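The bread basket question

My mother-in-law's dinner rolls have always come to the table in a basket. Mine have always come to the table in the bag, with the little plastic clip still on it, and for most of my adult life I considered this a personality. Then we offered to host in January, and I found myself in the storage aisle at Truvilden at eight at night, holding a basket up to the light like a man buying a melon.

I should say that I already owned baskets. Everyone owns baskets. They arrive with fruit in them when somebody has surgery, and then they live on top of the refrigerator until you move. But those are the round kind with the big hoop handle, and if you put rolls in one you look like you're on your way to Grandma's house and should be watching for wolves.

What I wanted was a plain rectangle. Something that would hold a dozen rolls and a dish towel and then, for the other 364 days, hold the mail. 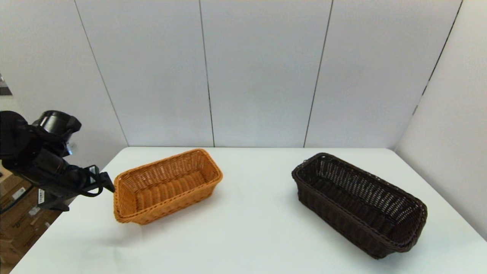 Choosing a color is where I lost most of a weekend. Berkay Çetinkaya, who I have known since college and who has opinions about table linens that he kept from me for years, voted for dark, on the grounds that dark hides butter. I leaned light, on the grounds that bread looks better against something the color of bread. So of course I brought home one of each. The tan one is woven tight and has a nice braided rim, and it would keep a crumb in if you asked it to. The dark brown one is a bit longer and has gaps in the weave, even across the floor of it, so I give a poppy seed roll about a minute before it starts redecorating the tablecloth. It's also a little pushed in at one corner. I've decided that corner faces the wall.

Yoon-hee Nam from downstairs came up to return a pan and was made to give a ruling. She looked at both for a while and asked why I didn't just line the dark one with a napkin. I said because then you wouldn't see the basket. She asked what the basket was for, then. I gave her some rolls to take home, in the bag.

Anyway, the tan one got the job. I washed it in the sink with dish soap and left it upside down on a towel overnight, and it came out fine. The brown one was going to be returned, but I'd already torn off the tag, and by the next morning it had two phone chargers, a tape measure and the warranty card for a Mayrhofer kettle in it, so I suppose it lives here now.

Dinner went well enough. My mother-in-law put her hand on the basket, turned it a quarter turn, and said it was very practical. Then she asked if there was any butter, and I had to go look.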